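Small thread about paddle whiteboards, the kind the kids hold up to show their answer. I run the Wednesday homework table in Folville and I am very fond of them.

1/ Choose the ones with rounded corners. They go in and out of a school bag many times, and a sharp corner does not forgive the books. I like also the thin black border, it shows the kids where to stop with the marker.
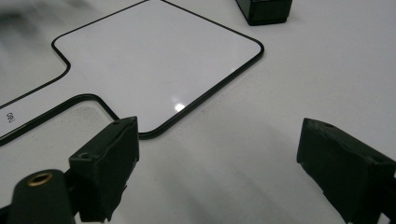 2/ Wipe before you put away. A scribble that stays overnight is still friendly. A scribble that stays from April to the holidays becomes part of the family.

3/ For the scribble I use a dry cloth first, with small circles, and only after that a little water. My neighbour in Kanamach goes directly to the spray and I find it too much. 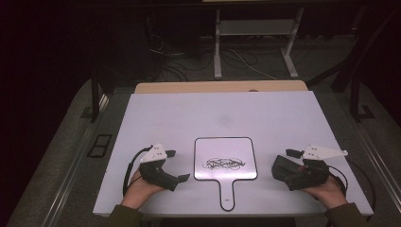

and the spray makes the handle slippery, so the little ones drop it. If you must use it, put it on the cloth.

4/ Store them flat, please. We have 9 in a drawer and the colour of the markers goes in a separate tin. Next time I will write about the erasers, I have many opinions.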